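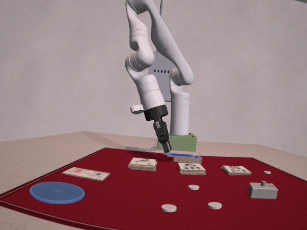 Notebook, August, Gridine finishing room, Brekport
Card curl, continued

Start 7:40 a.m. Room at 22 °C, humidity holding at the wall gauge since last night. Dehumidifier left on low. Door to the loading side kept shut all morning, sign taped up.

Stock is the Gandska black-core, nominal weight unchanged from the last entry. Three reams opened yesterday afternoon and left fanned on the racks overnight. The fourth stayed sealed as a control and was opened at the press.

Problem as before. The Qudah decks leave the varnish unit flat and are bowed toward the back by the next morning. The bow is along the long edge. Single cards can be bent back by hand and will stay for an hour or so. Whole decks in a tuck box push the lid up.

Checked grain first. Tore strips both ways from each ream, then wetted one side of an offcut. Grain runs long on all four. The imposition sheet has it drawn short. Somebody copied the drawing from the old layout when the sheet size changed, and the note in the corner still refers to that size. Corrected in pencil on the wall copy. The file itself has to be fixed too, not done yet.

Varnish weights, same plate, same roller, only the pressure changed:

Front, normal pressure. Back, normal pressure. Bow present by mid-afternoon.
Front, light. Back, normal. Bow slightly worse, same direction.
Front, normal. Back, light. Nearly flat at the same hour. Surface on the back feels dry and drags when fanned.
Front, normal. Back, light, second pass light. Flat, and fans well. Slow.

The last one is the best result so far but costs a full extra pass. On a run of 3,000 decks that is not acceptable unless the drying time between passes can be cut. Tried it with the rack fans on high. Cards at the outer edge of the rack dried faster than the center and picked up a twist, corner to corner. Fans back to low.

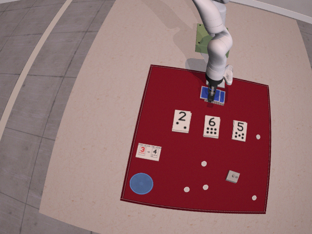
Filed by: Finishing bench, Gridine
Section: Cards and board / August

Afternoon. Counted out 816 cards from the fourth setting and cut them on the small guillotine, new blade. Of these, 165 were set aside. Most have a raised burr on the trailing edge that catches the neighboring card in a riffle. A few have a nick in the varnish at the corner, all from the same position on the sheet. That points to the round-corner die and has nothing to do with curl. Die is to be pulled and looked at under the loupe.

The burr comes from cutting too thick a lift. Halved the lift height and it went away. Cutting time goes up accordingly. Also tried a waste sheet of gray board under the lift, which helped with the bottom few cards and did nothing for the rest.

Flatness method, for anyone repeating this: card face down on the granite plate, feeler gauge under the highest point, no pressing. Turn over and repeat. Write down both numbers. The earlier pages in this book give only one and don't say which side, so they can't be compared with these. I have marked them with a cross in the margin.

Sealed ream: printed and varnished at setting three within an hour of opening. Bow is stronger than in the conditioned reams at the same setting. So an overnight rest on the racks matters, at least in this weather. No idea yet if two nights is better than one. Rack space is the limit.

Asked Gandska by email for the moisture content at packing. The delivery paperwork has a box for it and the box is blank.

Pressing decks under weight overnight: tried again with a few offcuts between steel plates. Flat on removal, bowed again by lunch. Not worth repeating.

Open items:
Fix grain direction in the imposition file.
Pull round-corner die.
Setting three with the softer back varnish, one ream only.
Rest one ream two nights, label it on both ends.
Order feeler gauge to replace the one with the bent leaf.
Zero the wall gauge against the handheld. They disagreed at 4 p.m. and I went by the handheld.

Stopped 5:15 p.m. Racks two and three are full, please leave the covers off.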